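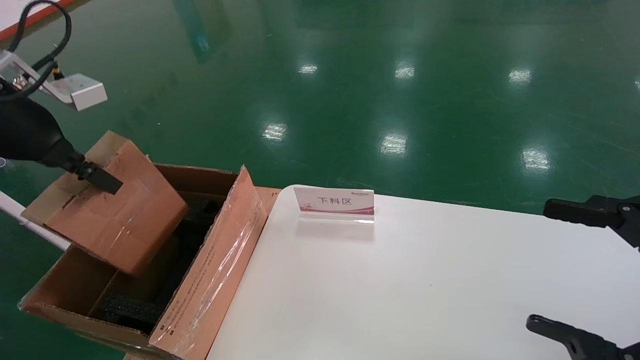
Page last changed: January, 4:10 p.m.

Cartons, inserts and tape: a packing gallery

By Lesego Nkuna
January

We use cookies to remember your gallery settings. Accept | Manage

This gallery is about packing small boxes into bigger ones. It covers the cartons, the foam, the dividers, the tape and the tables they end up on. I started it as a folder for people who were new to the Clorley packing group and it has grown since then. Photos were sent in by members. Captions are mine unless there are initials after them (GA is Gleice Andrade, RM is Ruan Msimang, BM is Busisiwe Masilela). Small boxes are called inners and the carton they travel in is called the outer. If a caption says "shipper," that is also the outer. I have not gone back to fix those.

Inners and outers

1. Small box at an angle, partly down in the outer. The inner is closed and wrapped in clear tape. The outer has black foam filling its compartments and a cardboard divider across the front section, with a tall taped flap standing up on one side. The card on the white table reads 下料区, the unloading area.

2. The same size of inner, flat pack, before folding. The long score lines go first, then the short ones. If you start with the short ones the corners come out round.

3. Outer with all four flaps folded back and clipped. Binder clips work. Clothespins slip on double-wall board.

4. Outer from Mathebula, double wall. We bought 60 of these as a trial and they stacked well, but they take up a lot of shelf when flat.

5. Crushed corner on a single-wall outer. This one was at the bottom of a pallet that had been stacked out of line. Corners carry most of the load, so an overhang of even a thumb's width matters.

6. Two inners side by side, one too tall. The tall one had its top flaps tucked the wrong way around. The lid sat up and the next layer rocked.

7. Ruler shot of the gap between inner and outer wall. We aim for one finger. With less than that you can't get the box back out without tearing something. (GA)

8. Inner with a thumb notch cut in one side. Lindiwe Sithole cut this by hand with a hooked blade. The notch weakens that side a little, so face it toward the divider.

Foam

9. Black foam sheet, uncut. It marks if you lean on it with an elbow, and the mark takes most of an afternoon to come out.

10. Foam cut with an electric carving knife. The edge is a bit wavy but straight enough for a compartment.

11. Foam cut with a box cutter, for comparison. The blade was dull and dragged. You can see pulled bits all along the lower edge.

12. Base pad and side pads laid out on the bench in the order they go in. Base, long sides, short sides, then the divider. The lid pad goes on last and is often the one left on the bench.

13. Compartment cut too tight. The inner went in with a push and brought the side pad with it when it came out. We shaved the pad down and used it again.

14. Compartment cut too loose. A folded strip of board behind the pad took up the slack. It has held through several trips, so we stopped calling it temporary.

15. Flustono foam sample set, four densities, gray to black. The softest one is good for lids. The hardest is more than most people need for anything under the weight of a full kettle. (RM)

16. Crumbs at the bottom of a carton. Old foam sheds. Tip the outer over a bin and tap it before you refill, and keep the crumbs away from open tape.

Dividers

17. Single divider, slotted at both ends. The slots should be as wide as the board is thick. Wider ones let the divider lean.

18. Cross divider, assembled. Slide the halves together on a flat surface. In the air they twist and one of them creases.

19. Divider cut from the side of an old outer, with part of a shipping mark still on it. It works fine. Turn the printed side to the back if the carton is going to a customer.

20. Divider that stops short of the top. This is on purpose. The lid pad needs somewhere to sit.

21. Flutes running the wrong way. They should run up and down. This divider folded in half the first time a second layer went in. (BM)

Flaps and tape

22. Old tape on a reused flap. Leave it if it is flat and stuck down all the way across. Pulling it off takes the top paper with it, and new tape will not hold on the fuzzy part.

23. Tape layered three deep on one flap. At this point the flap is stiff enough that it won't fold on the score and will spring up when you let go. Retire the carton or cut the flap and splice a new one on.

24. H-taping, bottom of an outer. One strip along the center seam and one along each end.

25. Center seam only, same carton size. It was fine for a light load. The ends open up when you carry it by the corners.

26. Tape wrapped all the way around an inner. It keeps the lid shut, and the smooth surface helps the box slide past foam. It also makes a mess at the other end, so fold over a tab. You can just make out the tab at the left side of the photo.

27. Paper tape on a dusty box, lifting at one end. Wipe the board with a dry cloth first. A damp one makes it worse.

28. Tape gun with the guard bent. Bent guards are how most of us got the cut on the left thumb. The guard comes off with two screws and can be straightened in a vise.

29. Printed lettering under tape. Ink on cheap board will come away with the tape, so don't tape across a part number you still want to read.

Tables and signs

30. Packing table at Lindiwe's end of the room. Cutting mat on the left, tape in the middle, finished inners on the right. She is left-handed, so copy it in mirror image if you are not.

31. Table with rounded corners. Worth having if people walk past with cartons. The square one we had before took a slice out of a good many flaps.

32. Clear stand-up sign holder, empty. The card slides in from the bottom. Print on heavy paper or it sags in the middle within a few weeks.

33. Area signs laid out before they went up: incoming, folding, filling, unloading. Ruan did the lettering. The unloading sign goes toward the back of its table so that it doesn't get knocked off by whatever is being lifted out. (RM)

34. Sign with a carton parked in front of it. Please leave the signs clear.

35. Floor marking next to the filling table. The line shows where the outer should stand. It has been repainted once, a little to the right of the old one, so go by the brighter line.

Unloading and reuse

36. Lid pad lifted out and stood against the carton. Keep it with its own carton. They look the same across a batch and they are not cut the same.

37. Inner coming out at a tilt, lifted by one end. This is the easy way when the gap is small. Lift the end farthest from the divider.

38. Inner coming out level, two hands. Better for anything that shouldn't be tipped. You need the full finger of gap on both sides.

39. Reuse marks on the bottom flap, one pencil stroke per trip. The best carton so far has gone out eleven times. It is a Mathebula and it now lives under the bench holding scrap.

40. Stack of flattened outers, tied with string. Flaps all facing the same way. If they alternate, the stack slides.

41. Tally sheet from the back of the door, end of year. We packed 2182 inners and reused 1046 outers. The sheet is in three colors of pen and the colors mean nothing.

42. Rejects from the same year, almost 79 of them, in the corner waiting for the baler. Wet bottoms, mostly. The rest were flaps torn at the score.

43. Offcuts bin. Take what you want from it. Long thin strips of board are useful as shims and there are always more of them.

44. Drerkedness label printer with the cover open. It jams on the short labels. Feed two blank ones through after changing the roll.

45. Label on the top flap, crossing the seam. It will be cut in half by the first person who opens the carton. Put it on the side, upper right.

Still wanted

Photos of outers bigger than the ones here, any photo of a cross divider after several trips, and a better version of number 25, which is blurred. Gleice has a set on telescoping boxes that will go in as its own section when the captions are written. Captions 12 and 36 were changed this month after Busisiwe pointed out that I had the lid pad going in before the divider.

Send photos at full size, with the carton type written in the message. Small files can't be used for the print sheets at the packing table.

Get new gallery pages by email. Enter your address to sign up for the Clorley packing newsletter. You can unsubscribe at any time.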